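Rindville, April

LLEWELLYN TURNS EIGHTY PER CENT OF ITS PARTS CUPBOARD YELLOW

Small-parts supplier launches the Senau tray, and admits it is a tray

Llewellyn, the Rindville firm that has been selling things to put other things in for longer than it cares to work out, today announces the Senau, a shallow yellow tray for electronics benches, repair rooms and anyone who has ever found a capacitor in a turn-up.

The Senau holds parts. It does not connect to a phone, and there is no monthly fee. We did ask our customers at the Ondville works what else they wanted from a tray, and most of them said they wanted it to be yellow. A small red circuit board on a grey bench mat can go missing for an entire afternoon. On yellow it has very few places to hide.

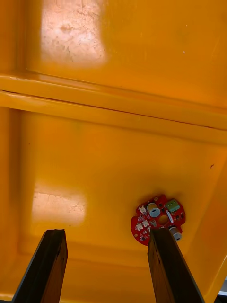 A round red board on the floor of a yellow tray.

The corners are rounded inside so that a fingertip can follow a part up the wall, and the rim is wide enough to be picked up by somebody thinking about lunch. The surface is glossy and will pick up scratches. We tried a matt finish over the winter and it picked up scratches too, only more slowly and with fingerprints.

Trays are sold in packs of 40. Llewellyn is aware that this is a lot of trays. Smaller packs were considered, but people who bought a handful came back for more within the month and were cross about paying postage twice. A pack of 80 is also available for those who have made their peace with it.

The company suggests one kind of part to a tray, which sounds obvious until it is half past four and the trays are full.
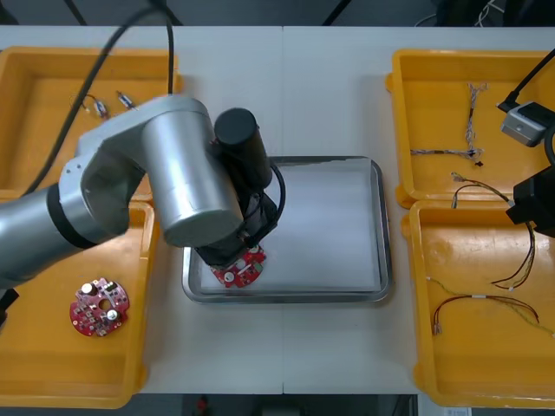

A layout that has worked well at Ondville keeps the yellow trays to either side and leaves a steel one in the middle for whatever is being dealt with at the time. A sheet of plain white paper in the steel tray makes small parts easier to see, and can be thrown away when it gets grubby. The steel tray is not part of the Senau range. Most workshops already have one, and several have told us it used to belong to a canteen.

The first run is 485 trays. We ordered 400 and the moulder was feeling generous, or had some yellow left over — the paperwork does not say. Once they have gone, the next batch will follow in the same colour. Requests for blue have been read and filed in a tray.

The Senau can be ordered from the Llewellyn trade counter in Rindville, which opens at 8am and shuts when the kettle does. Sample trays can be lent to workshops and colleges on request. Please send them back empty, as last year's samples of the previous model came home with a fair quantity of solder and half a biscuit.

Notes to editors

Senau is the name of the tray and does not stand for anything.

Llewellyn supplies trays, bins, racks and labels to workshops in Rindville, Ondville and the places in between. Press enquiries should go to the trade counter, marked "press", or they will be treated as orders.

Ends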